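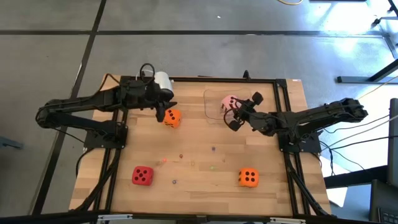
About Zorora Pictures

Print this page | E-mail this page

Zorora Pictures is an independent film distributor and repertory booker. We put older films back into theaters and release a small number of new ones each year. The company was started by Assunta Pace, who had spent nine years booking a two-screen house called the Ferraro and kept running into the same problem: titles her audience asked for had no one in the country handling them.

Our first release was a restored Italian comedy that opened on one screen in December and stayed for five weeks. We now supply 52 theaters on a regular basis. Most are single-screen or two-screen houses. A few are museums and college film programs, and three are drive-ins that book us in the summer only.

What we do

Repertory booking. Our catalog has 591 features and a separate list of shorts. Most can be sent as a DCP on a drive or by download. We also keep 40 titles on 35mm film. Prints go only to theaters with changeover projectors and a projectionist on staff, and we ask for the booth details before we confirm a date.

New releases. We take on four or five new films a year, mainly documentaries and first features. We like to open slowly. A film might play two cities for a month before it goes anywhere else, and we keep it available to theaters for at least a year after it reaches home video.

Restorations. We do not run a lab. We license restored versions from archives and rights holders, prepare English subtitles where needed, and make the trailer and poster. Subtitles are done in-house and checked in a theater before the file is locked.

The Skovine collection

In our sixth year we took over the Skovine collection, a group of science fiction and adventure films that had been out of circulation since the distributor closed. It came with a lot of paperwork and some very worn prints. The rights on several titles are still being cleared. If you own or have worked on one of them, please write to us. The titles available now are marked with an S in the catalog.

Zoltent

Zoltent is our outdoor series. We bring a screen, a projector and sound to parks and fairgrounds for one or two nights. The largest show so far had 3000 people. Towns usually book by early spring for the following summer. The fee covers equipment, crew and the film license. Seating, permits and restrooms are up to the host.

Working with us

Theaters can open an account by sending us a completed booking form and a copy of their resale certificate. Terms are a flat fee or a percentage, whichever is greater, and box office reports are due the Monday-morning equivalent of your reporting week.

Filmmakers may send a screener link with a short synopsis and running time. Please do not mail discs. We watch everything that comes in, but a reply can take up to three months.

We do not sell posters or DVDs to the public, and we cannot provide clips for school projects.

Page last updated September 2, 2025

Print this page | E-mail this page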